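Setting up a wrist camera for small pick-and-place jobs

I've had a Pendex arm on my bench since last November, and the question I get most often at our shared workshop is how to get decent results close up. It took me a good many evenings to settle on a routine, so I thought I'd write it all down while it's fresh. You'll need the arm, the Standero bracket (or something you've printed yourself), a small screwdriver and a bit of patience.

Fix the bracket first and run the cable along the forearm, leaving a loose loop at the wrist. Mine is 178 mm long in the loop, and it no longer tugs when the joint turns right round.
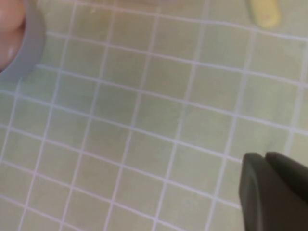

Calibration comes next, and please don't rush it! Start with the gripper open and hovering over the work surface, then drive it gently to each of your saved points. I work over pale green tiles, and the white grout lines make a lovely ready-made guide – if they look bent in the live view, your lens settings want another go. Save the result before you change anything else, or you'll be doing it all over again (ask me how I know).

Now turn the speed right down. In the Chacko software I set the limit to 30 per cent and the closing force to 6, and I leave both alone until a job has gone well several times over. Eggs are a grand thing to practise on, being smooth, rounded and quite unforgiving.
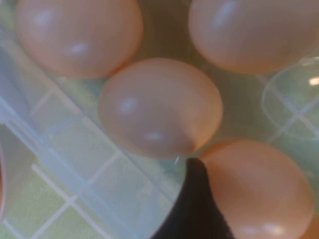

Come down slowly and let the fingers settle before you ask them to close. If the arm drifts to one side at the last moment, check the wrist screws, then the saved height, and only after that go poking about in the settings. Firau have a free tool for logging each move, and I've found it well worth the bother of installing. Keep a cloth handy too, and switch the arm off at the wall when you've finished for the night.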